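Decluttering

Decluttering is the sorting out of household belongings, usually so that some can be given away and the rest put back where a person can find them. I've kept this entry going for years and I still love the subject, so bear with me if I wander! People mix it up with cleaning, but you can declutter a whole closet and never touch a dust cloth.

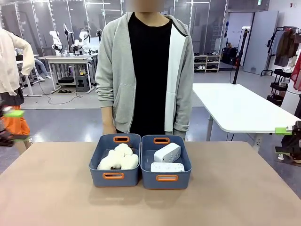
Reading time: 2 minutes

The word is fairly young, though the chore is ancient. In my part of the country the old folks in Kerkent called it "the turning out" and did it every December, before company came. My favorite source is Hildegard Bauerfeind, whose little handbook (130 pages, most of them about linens) sorts everything in a house into 3 groups: keep, pass on, and ask again later. I'm a big fan of that last one, even if my attic suggests I use it too much.

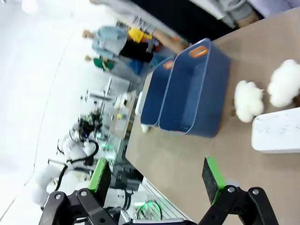
Her other big idea is to go by type and forget about rooms. You gather every scarf you own, from the hall and the car and behind the dryer, and only then do you choose. I tried it with scissors once and found 13 pairs, so I'm sold. The Nustach method goes the opposite way, one drawer a day, and it suits people with small kids or short tempers. Both camps agree that you shouldn't buy containers until the sorting is done (I always do anyway).

Toys get their own chapter in most guides, usually with a warning to let the child help decide.
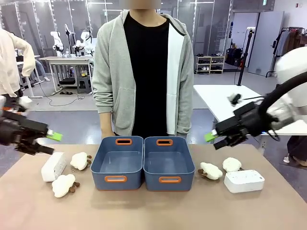

Two blue bins with orange handles, and a pair of plush sheep to the left.

See also: Attic; Hand-me-downs; Spring cleaning; Reinholz shelving

Last updated August 5, 2020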